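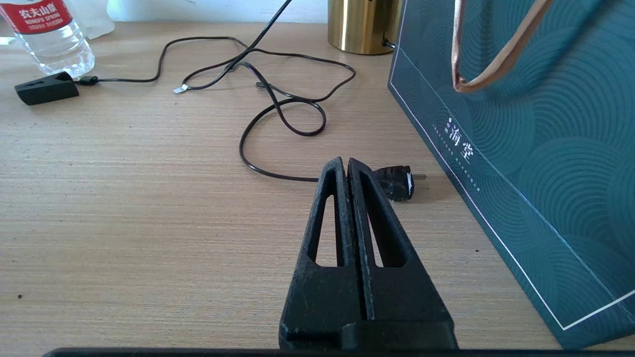 October went mostly into the gripper on the Wenotwood bench cell, and I'm glad to say it's in much better shape than when I last wrote to you. You'll remember that the old fingers had started to splay at the tips, so anything thin slid out sideways before the arm had lifted it. The replacements are the dark cast-looking pair with the long triangular cutouts, and when they're closed they sit close together with just a thin seam running up between them. I spent longer than I'd like to admit getting that seam straight! Cables and plugs are the main diet for this cell, and a two-pronged plug lying on its side is about as awkward a customer as we give it, so the tips have to line up.

**Fingers and mount**

The new set came from Nernness in the second week, a little later than promised but well packed. We fitted them on the Monday, re-zeroed the closed position, and then ran 300 open-and-close cycles with nothing in the grip before letting the arm near any real work. One mounting screw backed off during that run. It has been refitted with thread locker, and I've added it to the weekly check along with its neighbours.

**Running since the change**

- 1227 grasp attempts logged with the new fingers
- 175 of those missed or dropped, mostly thin cable lying flat on the desk
- 512 attempts were on plugs and adapters, which is the group we said we'd favour this quarter

I had hoped for fewer misses, and I think the closing speed is partly to blame. We've slowed the last bit of travel and it feels kinder, though I'd want a full month before putting that in writing as a result.

**Wrist camera**

Recalibrated twice, once after the fingers went on and again after we shifted the arm's base to clear the bench leg. The Damasceno calibration routine still asks for the old finger length every time it starts, and someone has to type in the new one. I've written to them about it.

**Still to do**

The spare set is on order and should come out of the maintenance line, with nothing extra needed from Zavance. Next month I'd like to try a softer pad on the inside of the tips, and give the whole wrist a proper clean and regrease while it's apart.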